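This folder holds the wrist camera recordings from the Castalska cell in which a grip ended badly. The good episodes are in the main Plomwood set and are not repeated here. Please read the section on the fault before you train anything with these files.

## Contents

- 116 episodes, each in its own folder, numbered in the order of recording
- `joint.csv`: joint positions, logged at the same rate as the video
- `grip.csv`: commanded and measured gripper opening
- `notes.txt`: what the operator wrote after the run, sometimes only one word

All episodes were recorded in September, with the same yellow gripper and the same wrist camera.

## The fault

In 29 episodes the robot did not release the object when the open command was sent. At first we suspected the gripper motor, and we replaced it. The fault came back on the next morning. Jhonatan Chávez then went through the video slowly and found that small metal hardware on the object can catch at the middle of the gripper. When it catches, the fingers open correctly, the log says "released", and the arm moves away with the object still attached.

This is the dangerous part. The controller reads only the finger opening, so it believes the hand is empty and it permits full travel speed. In one run the object swung against the guard door and the door switch stopped the cell. No person was inside.

The contact is easy to miss because a dark object fills most of the view. Look at the bottom center, where the wire clip under the metal ring meets the top of the gripper.
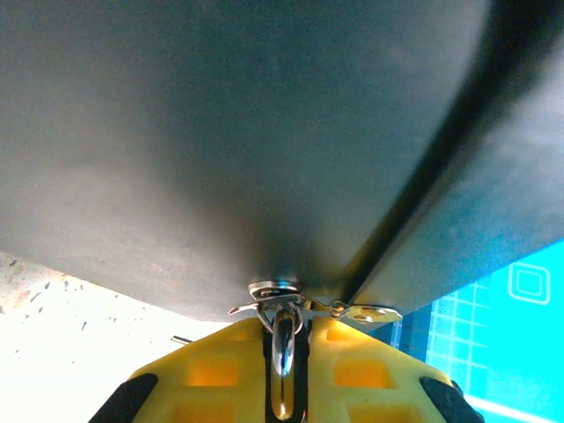
## Labels

The column `release_state` has three values:

- `clean`: the object stayed where it was placed
- `caught`: the object left with the gripper
- `unclear`: the two people who labeled did not agree

Do not use the "released" flag in `grip.csv` as a label. It is wrong for every `caught` episode. We kept it in the files so that you can compare.

## What we changed

1. Speed is limited to 20 percent for the first part of the move after each release.
2. The wrist force reading is checked before the limit is removed. If the weight is still there, the arm stops and waits for the operator.
3. Objects with rings or clips on the underside are now turned before the grip, when this is possible.

The second change is done in the Lambert controller and needs its newer configuration file, which is in `config/`. With the old file the check is skipped without any message.

## Known problems

- Episodes recorded near the lit blue panel have a color cast on the right side.
- White surfaces are often too bright, and small parts lying on them can be lost.
- The force log is missing for the first 4,000 samples of episode 29.

If you find a wrong label, open an issue in the Inidwood tracker with the episode number and the time in the video.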